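Ticket: White balance drifts to green on flower shots
Product: Drodex photo plugin
Opened by: Chantelle Oosthuizen, June 12, 2023
Status: Resolved

Chantelle Oosthuizen
Hi all! Loving the plugin (I've pushed 700 pictures through it for the Twal florist catalog and it's so fast). One snag: with Auto on, white tabletops come out minty whenever there's a lot of leaf near the middle.

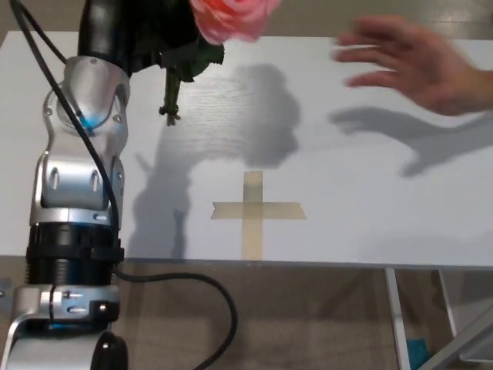 Attachment 1: single pink rose, dark green leaves, white table

Rasha Karam (support)
Thanks for such a clear report! Which version are you on, and is "Sample from center" ticked? Could you also send one with more petal and less leaf?

Chantelle Oosthuizen
Version 2, and yes, it's ticked. I cleared the cache and restarted, no change. I love the coral on these, so I'd hate to lose it!
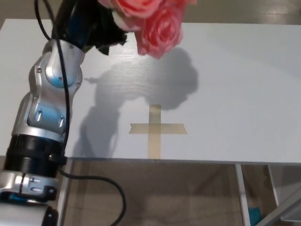

Attachment 2: bunch of pink roses, white table

Rasha Karam (support)
Great, got it. Please untick "Sample from center", set the picker to 50 pixels and click a plain bit of tabletop. Save that as a preset and rerun the batch.

Chantelle Oosthuizen
Wow, yes! Clean whites all the way through, and the pinks still look like pinks. Preset saved as "Twal table". Thank you!!

Rasha Karam (support)
Yay! I've passed the center sampling problem to Ghada Srour on the color side. Closing this one.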